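About Brernov

Brernov is a school of flower arranging. We teach people how to choose stems, cut them, put them in a vase and make them stay where they were put. Most of our students are adults who have never done it before. Some work in shops or hotels and need the skill for their job. Others just want better flowers on their own kitchen table.

How we started

Kobe Dierckx opened the school after 10 years of working in flower shops. He had noticed that customers often asked him to show them how a bunch was put together, and that there was never time to do it properly with a line at the counter. The first course ran in February with 8 students, one long table and a box of borrowed vases. It was cold and the heating was not good. All the students finished the course, and several signed up for the next one.

The name Brernov does not mean anything. Kobe wanted a word that was short and not already in use by another florist.

What we teach

The beginner course is called Jemura. It starts with a single kind of flower, usually the tulip. Tulips look simple, but they have a clear line and a heavy head, and a stem that is too long for its vase shows right away. Students lay their stems out flat on the table first, compare the lengths, take off the lower leaves and decide on an order before anything goes into a vase. We spend a full class on this. People are often surprised by how much of the work is done before the vase is touched.

After tulips we go on to mixed bunches, with white, red and purple as the main colors. We keep to a few colors on purpose at this level. Students learn to turn the vase as they work and to look at it from the side and from above. They also learn when to stop, and for most people that takes longer than the rest.

The second course is called Fludumden and covers larger pieces for counters, entrance halls and dining tables. It is open to anyone who has done Jemura or has worked with flowers before. We ask new students to bring one arrangement of their own to the first class - it does not have to be good.

Real and artificial flowers

We teach with both. Fresh flowers are used for lessons on cutting, conditioning and water. Artificial ones are used for practice in shape and balance, where the same stem may be put in and taken out many times. A fresh tulip does not stand up to that for long. Artificial flowers also let us set the same exercise all year.

Some students do not like artificial flowers when they arrive. We understand that. They are a practice material, in the same way that a sewing class uses plain cotton, and plenty of our students go on to sell them in their own shops.

Vases and bottles

We have built up a collection of 100 vases, bottles and jars. A large part of it came from De Bruijn, a glass and china store that closed and sold us its remaining stock. We like colored glass, mainly yellow, amber and red, and we like small openings. A narrow neck holds two or three stems without any foam or wire, and it is the best place for a beginner to start. Round vases need more material and a little more patience.

Students may borrow up to 2 vases at a time to practice at home. Please bring them back clean, with the price stickers left off.

How a class works

Classes are small and everyone works standing up. The teacher makes one arrangement at the start, takes it apart again, and then students make their own. There is no grading. At the end everyone walks past the tables and says what they would change in their own piece first.

Bring an apron and closed shoes. Scissors and knives are provided, but you may bring your own if you are used to them. In the fresh flower classes you can take your flowers home, so a bucket or a wet towel in the car is a good idea.

On the tables
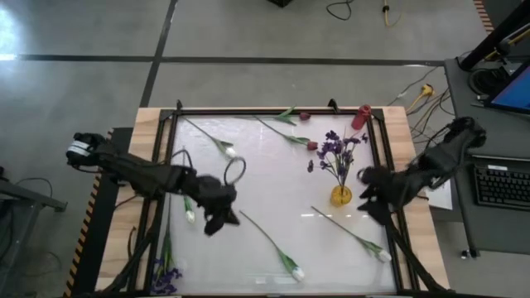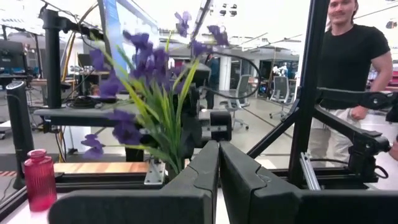 White and red tulips with a small yellow vase of purple flowers (first picture); purple artificial flowers with long green leaves, and a ribbed red glass bottle (second picture).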